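Three Weeks with the Plotov Practice Bench

I should start by saying I did not need another subscription. My husband would like that on the record too. But back in March my friend Precious Hlongwane, who got me into this whole hobby in the first place, sent me a link to Plotov with about nine exclamation marks after it, and I have never been good at ignoring Precious.

Plotov is a robot arm simulator you rent by the month. You pick an arm, you pick a gripper, you pick a room to put it in, and then you drive it around from your own desk with a game controller or a keyboard. It's made by a small company called Venter, and they sell it to people like me who have a kit arm half built in the garage and would like to stop breaking the real one. (I've snapped two fingers off mine. Printed new ones, snapped one of those.)

Getting it running

The download took most of an evening, which I'll blame on our internet. After that it was easier than I expected! There's a setup helper that asks what kind of computer you have and turns things down if your machine is getting on in years, as mine is. I did get stuck on pairing the controller. I wrote to support at maybe ten at night, thinking I'd hear back in a day or two, and a very patient man named Tomás Lenihan answered before I'd finished brushing my teeth. The trick is to plug the controller in before you open the program. It's in the manual, on a page I had skipped.

You get 12 rooms to start with and 10 grippers, and most of the grippers are variations on the same two-finger design. I went with the plain black one and have hardly touched the others.

What driving it is like

My favorite way to work is the wrist view, where you look out past the gripper as if you were riding along on the arm. It took me a few sessions to stop feeling seasick. The rooms are very plain, and I was a little disappointed by that at first, coming from the kind of games my kids play. Big smooth surfaces, flat light, hardly any shadow. After a week I had come around to it, mostly, because there's so little to look at that you end up watching the fingertips, and the fingertips are where all my trouble has always been. 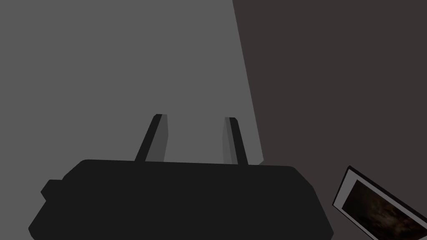 What I'd change

The missing shadows do cost you something. On my real arm I judge height by watching the shadow of the fingers come up to meet them, and with the light this even I kept stopping too high or pushing down too far. There's a height readout you can switch on, but I find I stare at the number and forget to look where I'm going. Kimie Sekiguchi in our club swears by it, so maybe that's just me.

I'd also love a proper undo. If you knock something across the room you have to reset everything, and I knock a lot of things across the room.

The session log is fun, though. Mine says I've closed the gripper 1,744 times, and Precious is at 2,416 and has mentioned it more than once.

Would I keep paying for it?

I think so, at least until the garage arm is finished. I tried the free trial of Sumirley as well, and it's prettier, but it made my computer sound like a hair dryer and I couldn't find a wrist view anywhere in the menus. If somebody knows where it is, please leave me a comment and I'll happily go back and look.

Next up is getting the real gripper wired, which I have been putting off since before Easter.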